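Section 4: Building an actor profile in Ploltis

Applies to contributors with an editor login. If you only have a reader login, the New Profile button will be greyed out and nothing in this section will help you. Ask Kwesi Odoi for an upgrade.

Before you start

Most actor profiles on the web are copies of other actor profiles. Somebody guessed a height years ago, three sites lifted it, and now it has three sources. Ploltis has a Confidence score that is meant to catch this. It counts how many pages agree with each other, so it rewards exactly the thing it is meant to catch. Treat it as decoration.

You will need:

A first-hand source for the person's name as credited (programme, screen credit, agency page)
A second source that did not copy the first
The Jotutent import file, if the person was on the old site
A cup of something

4.1 Creating the profile

1. Log in and choose People, then New Profile.

2. Type the name as credited. Do not type the legal name here, even if you are sure of it. There is a separate field for that and in most cases it should stay blank.

3. Choose a profile type. Pick Performer. The other options (Star, Rising Star, Icon) came with the template and Fuseini Sowah has asked twice for them to be removed.

4. Leave Auto-fill switched off. The set-up wizard will tell you that Auto-fill "completes your profile in seconds". It does complete it. On our test profiles it gave a stage actor with no film work a net worth and a girlfriend.

5. Press Save as Draft. Do not press Save, which publishes.

Caution: The Undo link shown after publishing only hides the page from the menu. Search engines can still reach it. To take a page down properly, go to Page, Status, Withdrawn.
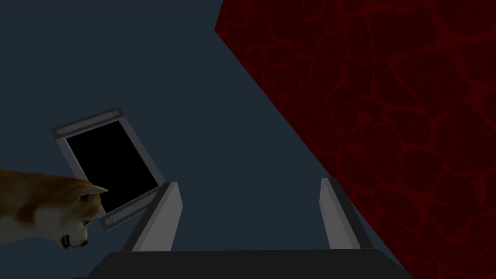 4.2 Personal details

1. Date of birth. Enter it only if you have it from the person, their agent or a public record. If you have the year and nothing else, tick Year Only. Ploltis fills in 1 January if you forget the tick, and that is why so many actors in the old database seem to share a birthday.

2. Age. Leave this alone. It is worked out from the date of birth and it will be right if the date is right. Never write an age into the biography text, where it will be wrong within a year and stay wrong.

3. Place of birth. Town and country. "Raised in" is not the same field and the two are muddled constantly.

4. Nationality. Use what the person has said. A birthplace doesn't settle it, and neither does an accent.

5. Religion. Blank by default. We fill it in only where the performer has talked about it publicly and it has some bearing on the work. A christening photo or a wedding in a church does not count.

6. Height, weight, shoe size. These fields can't be deleted from the form but they can be hidden. Go to View, Field Options and clear all the boxes in the Body group. We do not publish them. I have seen the same actor listed at four different heights and I don't believe any of them.

Note: "Net worth" sits in its own group called Lifestyle. Hide that as well. I have yet to see one of these figures with working attached.

4.3 Credits

1. Open the Credits tab and choose Import.

2. Select the Jotutent file. The importer reads up to 100 credits at a time. If there are more, it stops without a message and shows a green tick anyway. Check the last entry against the file.

3. Sort by year and look for duplicates. A film with a working title and a release title will come in as two films. Merge them with the release title on top.

4. Mark each credit as Seen, Listed or Claimed.

Seen: an editor has looked at the screen credit or printed programme.
Listed: it is on an agency or production company page.
Claimed: it is on the web somewhere.

5. Claimed credits don't appear on the public page. If you feel strongly that one should, go and find the programme.

6. Uncredited roles go in Notes, with the source. "Uncredited" is a favourite hiding place for parts that never happened, so expect questions.

Stage work is thinner online than screen work and often worth more effort. The Kristiansen programme archive covers most of the small touring companies and will answer an email, though not quickly. Allow a couple of weeks. For anything that played at Trorutport, write to the box office and ask for the cast sheet for the date in question - understudies went on there a good deal and the printed programme won't show it.

4.4 Writing the biography

1. Start with the work. One or two sentences on what the person is known for, in plain words. "Well-known" is not information.

2. Training next, with the name of the school and the years if you have them.

3. Career in date order. Name the role and the production. If you can't say what a performance was like without borrowing from a press release, leave it out.

4. Family members are named only if they are public figures themselves. Children are never named. This is house policy and there is no override, whatever the tag suggestions offer you.

5. Relationship status is not a career event.

6. Keep the whole thing under the limit shown at the foot of the box. If the counter goes red, cut the adjectives first.

Note: The Improve Text button rewrites your draft in a "warmer tone". In practice it adds a humble childhood and a lifelong dream. If you press it by accident, close the tab without saving and reopen the draft. 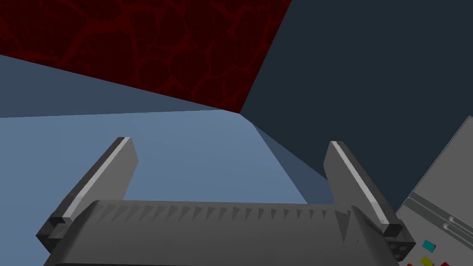 Figure 2. Gripper from just behind, with both fingers angled up.

4.5 Review and publishing

1. Choose Send for Review and pick an editor other than yourself. Ploltis will let you approve your own page. Please don't.

2. The reviewer has 16 points to work through on the checklist. They are all yes or no. "Probably" is a no.

3. Reviews are done on Thursday. If your page comes back with a comment, fix it and resend. Do not start a second draft, or the credits will be imported again.

4. Once approved, publish and then open the page in a private window. The cached copy can lag by over 24 hours, and the preview inside Ploltis is no guide to what readers get.

5. Check that the hidden fields are really hidden. The last update turned Shoe Size back on for every profile.

Corrections from the performer

If a performer or agent writes in, withdraw the disputed line first and look into it afterwards. Reply from the shared inbox. Ask what the correct detail is and whether they want it published at all, as those are separate questions. Agents shave years off too, so a correction from an agent is marked Listed until something else supports it.

Record the change under History with your initials. See Section 5 for portraits and permissions.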